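3. Building the cell

3.1 Where it lives

The whole system was put together in the back bay of the Wendholm shared workshop, between the lathe and the paint cupboard. We had the bay from six in the evening, and everything had to be safe to leave by the time the woodturners came in the next morning. That shaped nearly every choice below. Anything that needed bolting to the floor was out, and so was anything that took longer than a kettle to set up!

The arm is a second-hand KUKA, bought without a gripper and with a controller that had last been switched on by its former owner. Jianhua Fang spent most of December getting it to talk to an ordinary desktop computer, and his notes on the cabling are in Appendix B. We recommend them warmly to anyone about to try the same thing, as they would have saved us many cold evenings.

3.2 The gripper

We went through 3 gripper designs. The first, which we called Begum, had soft printed fingers and was lovely to watch, but it folded up as soon as it pushed against the side of a bin. The second was stiffer and far too wide, so it knocked things over on the way down. The third, Haltmont, is the one used in all the results in Section 4. It is made from metal plates cut in the workshop, is driven by air, and can be taken apart with a single hex key. Being able to swap a bent finger in the middle of an evening did more for our progress than any change to the software, and we were delighted by how little it asked of us after the first week.

The air hoses gave us more trouble than the fingers. Routed too tightly, they tugged at the wrist and pulled the gripper off its target; routed too freely, they dipped into the bin and swept objects aside. We settled on a generous loop, tied back to the arm, and checked it by hand over the full range of motion before each session.

3.3 The picking software

Bastiten, our picking program, looks down at the bin, proposes a set of grasps, and scores each one. The score has two parts: how well the fingers should close on the object, and how much room there is for the rest of the gripper on the way in. We cap the list at 40 proposals per look. Raising the cap made the arm slower to start moving and gave us no better picks. If the best score falls below a fixed threshold, the arm backs out, and the program takes a fresh look from a slightly different height.

3.4 Objects and bin
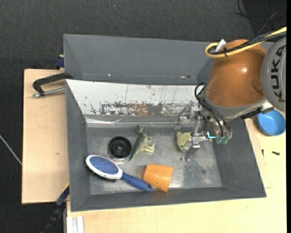
Figure 2. The picking bin in the workshop cell, with the arm reaching in from the right.

Our object set is made up of household things and toys, picked for awkward shapes and with no thought to looks. We wanted items that would fail in different ways. The hairbrush has a slender neck that the fingers could close on, but also a broad oval head lying flat beside it, and a grasp placed between the two tends to twist. The orange cup on its side offers a rim and a curved wall, and Bastiten scores the two very differently. The black disc was the great surprise of the project: with so little height to hold, it forced us to add a low, sideways approach that then helped with everything else. Shiny patches on the metal floor can also be mistaken for edges, so the program compares two looks before trusting a thin outline.

The bin itself has sloping sides, which let objects slide back towards the floor but leave less space for the wrist near the walls. We clamp it to the wooden boards so that it can be removed at the end of the night. After each refit we touch the gripper to marked points on the boards and correct for any shift. This takes a few minutes and we never skip it.

3.5 Running a session

A session is 300 pick attempts, with objects returned by hand and stirred whenever the bin is empty. We ran three sessions with the final hardware, giving the 900 attempts analysed in Section 4. One person stayed at the stop button throughout, and the other kept the log.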